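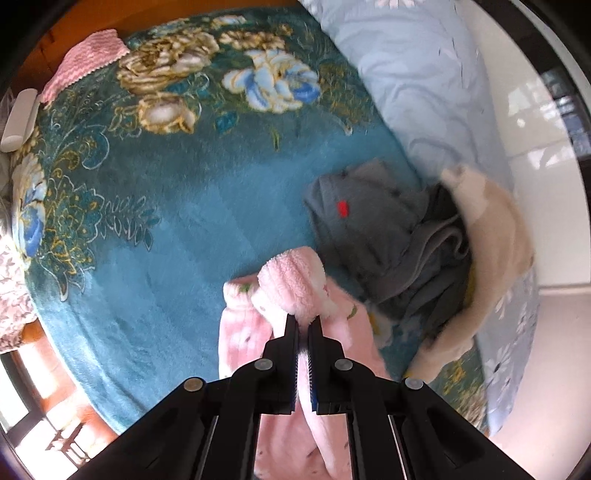 Chie Ueda

Clondenell will start taking used fleece clothing and plush blankets at its Dedine sorting hall in March, the textile reuse service said. Until now the hall has handled only cotton and denim.

The change covers sweatshirts, pajamas, robes and bed blankets up to 7 pounds each. Printed and plain fleece will go into the same stream. Items with fill, such as comforters and quilted jackets, stay on the excluded list.

Fleece was turned away in the past for reasons of space. Pile fabric traps air and takes more shelf room than flat cotton of the same weight. A trial at the Nondmont drop-off point processed 1,549 fleece pieces over 19 weeks. Of those, 444 were blankets. Staff there folded garments with the pile side in and stacked them flat – rolled pieces sprang open in the bins.

Households are asked to wash fleece in cold water without fabric softener, dry it on low heat and close all zippers before bagging. Blankets should be folded in quarters and bagged apart from clothing.

The Dedine hall opens at 8 a.m. The Minami branch will keep its present list, and fleece left there will not be forwarded.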